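The Long Way to a Quiet Gearbox

By the second winter I owned my wagon, the gearbox had begun to complain. Every cold morning, second gear went in with a small crunch, as if I was stirring gravel with a spoon. After ten minutes of driving it became polite again. I ignored it for one year. I think many owners of older cars do the same, and many of them will tell you it is normal.

It is partly normal. A manual gearbox of that age was designed for an oil that is thick when cold, and the brass rings which match the speed of the gears must push through that oil before they can do their work. But a gearbox also wears, and the oil in mine was possibly as old as the car. When I bought it, the seller gave me a folder with receipts for tyres, brake pads, two batteries and one windscreen. About the gearbox there was no paper at all.

The handbook does not help. In my edition the oil is described as "filled for life", and the writer did not say whose life. The workshop manual, printed four years later, gives an interval after all, and it is a short one if the car is used for towing. Mine has a tow bar, and the ball is polished like an old door handle.

So in January, when the driveway was warm enough to lie on, I decided to change the oil myself.

The first problem was the parts. A gearbox oil change looks like a cheap job, and then you read the list. There is the oil, of course, but also the crush washers for the filler plug and the drain plug, and on this model they are different sizes. There is the plug itself, made from soft metal, which the previous mechanic has usually rounded with the wrong tool. And if you have the car in the air already, it is foolish not to replace the output shaft seals, which go hard and start to weep.

I compared three suppliers. Muvstead sells everything separately and has good drawings on its website, but the postage to a country address was more than the washers. Honolden offers a kit which has the oil and both plugs, without the seals. In the end I ordered from a small shop called Lollstead, which trades mostly in used parts and keeps a few new ones behind the counter. Their kit had everything, and the invoice came to 358 dollars with two litres more oil than I needed. I was annoyed about those two litres until later.

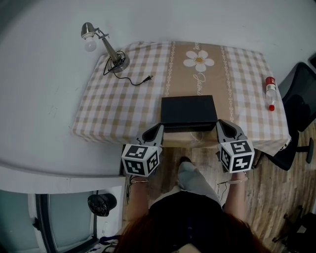
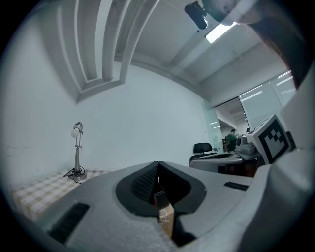
Two views from the same table.

The second problem was the filler plug. There is one rule which every home mechanic learns, and I had read it many times: open the filler before you open the drain. If you let the old oil out and then cannot open the top, you have a car which goes nowhere. My drain plug looked easy and my filler plug looked terrible, half hidden behind a crossmember, with a crust of road dirt in the hexagon. I cleaned it with a pick and a toothbrush. I sprayed it in the evening and again in the morning. Then I put in the key with a long bar, and I pushed with my foot.

It opened with a bang that I was sure meant a broken casing. It was only the plug. I lay there for a while and looked at it.

The old oil came out dark, with a smell like burnt matches. On the magnet of the drain plug there was a grey paste, quite thick but soft between the fingers. Paste is acceptable. Flakes or splinters are a reason to worry, and I found one sliver, thinner than a fingernail. I have kept it in a jar.

The seals took the rest of the weekend. The left one came out in the time of drinking a coffee. The right one had to be persuaded with a screw and a pair of pliers, and when I tapped the new seal in, it went crooked and I had to pull it out again. I did not damage it, but I would recommend to anybody to use a proper driver, or at least a large socket of the right diameter, and to put a little grease on the lip first.

Filling was slow. You pump until the oil runs back out of the hole, and you wait, and you pump again. The car must stand level for this. Mine did not, as I discovered when a friend's spirit level was put on the sill, and I had to lower the front 34 millimetres and continue. Here the two extra litres became useful, for a good part of the first bottle was by now on the cardboard and in my sleeve.

And the crunch? On the first morning it was still there. I was disappointed, but I kept driving, and during the second week it became fainter. Today, after 2,000 kilometres, second gear goes in with only a slight resistance when the engine is cold. Third is better than I remember it ever was. There is no drip under the car.

I asked at Veloso, the workshop in our town which rebuilds gearboxes, if I had done any good. The man at the front desk listened to my description and told me the brass ring for second is probably worn, and that fresh oil will hide it for some time but will not bring back the metal. A rebuild costs more than the wagon would sell for. He suggested to wait a moment in neutral before going into second, when the car is cold, and to change the oil again in two summers – and this time to write it down.

I have made a page in the folder for it, behind the windscreen receipt.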